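Last Ticket for Gomosdale

Server goes dark at midnight. Hilkka had the kettle on by nine, laptop on the bread bin, charger held in with tape.

Log in. Wait. Loading bar, same little fox running along it. She'd hated that fox for years.

Gomosdale came up in patches. Bridge first, then the river, then the inn with no roof till the roof arrived. Almost 124 people online. More than there'd been since November, when Bultel put out the letter. Thank you for playing, all that. She hadn't read past the first line.

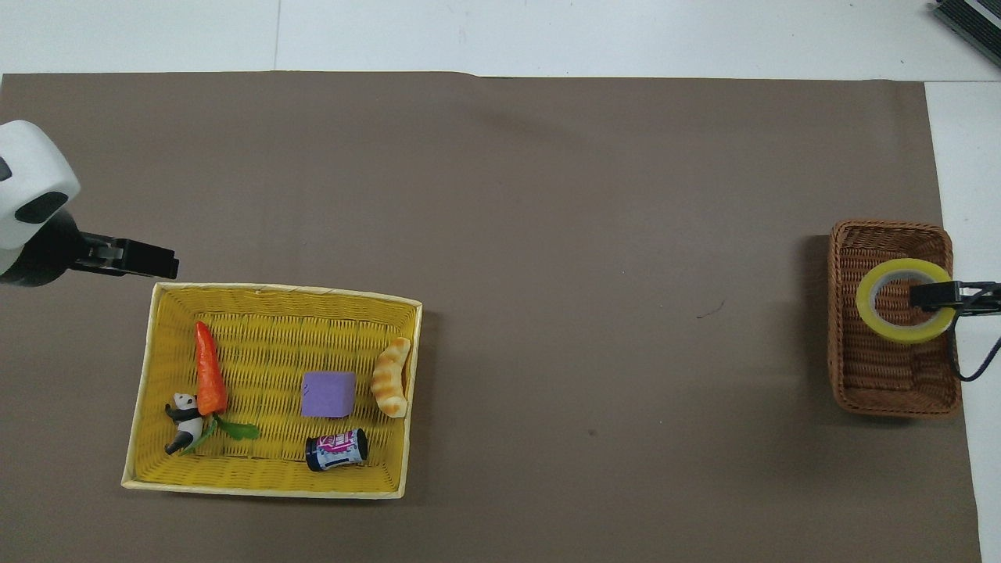 Chat was mad. People giving away swords. Somebody selling a boat for one coin, somebody else asking how you even log out of a boat. She typed hello and it went off the top before she'd seen it land.

Where's Loven, she wrote. Anyone seen Loven.

Nothing. Then a stranger, level 2, still in the starter hat. who is loven

Healer, she put. Tall. Green cloak. Never shuts up.

sorry no

She ran. North gate, mill, the steps by the tannery where they'd got stuck that time and had to be rescued by a games master in a frog suit. Not there. Mount wouldn't come when she whistled. Lag, or it had gone already. Ran some more.

Tea cold. Eleven forty.
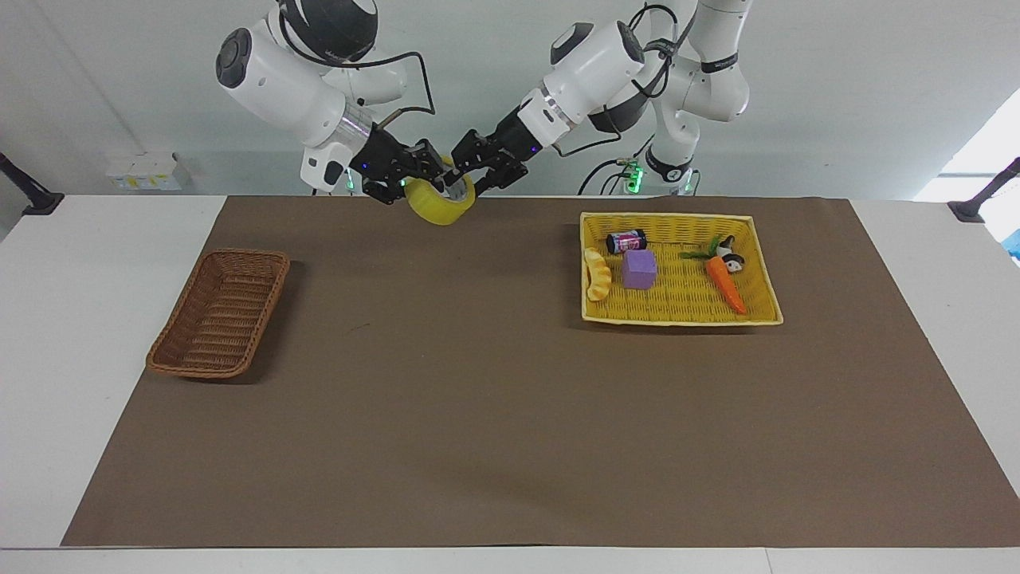
The hill, then. Stupid not to try the hill frist. They'd fought the Miettinen wolves up there, the two of them, wrong gear, no potions, and lost, and gone back and lost again. Best night of that whole winter.

Green cloak. Sat on the wall.

you took your time, said Loven.

Bus was late, she wrote. Old joke. Her hands were shaking a bit.

got 2 potions left, want one

What for?

wolves

She looked at the clock. Looked at her boots, broken, red on the little diagram, nowhere open to mend them.

Go on then, she typed, and they went down the far side of the hill with the grass flickering on and off, and the first howl came up out of teh trees.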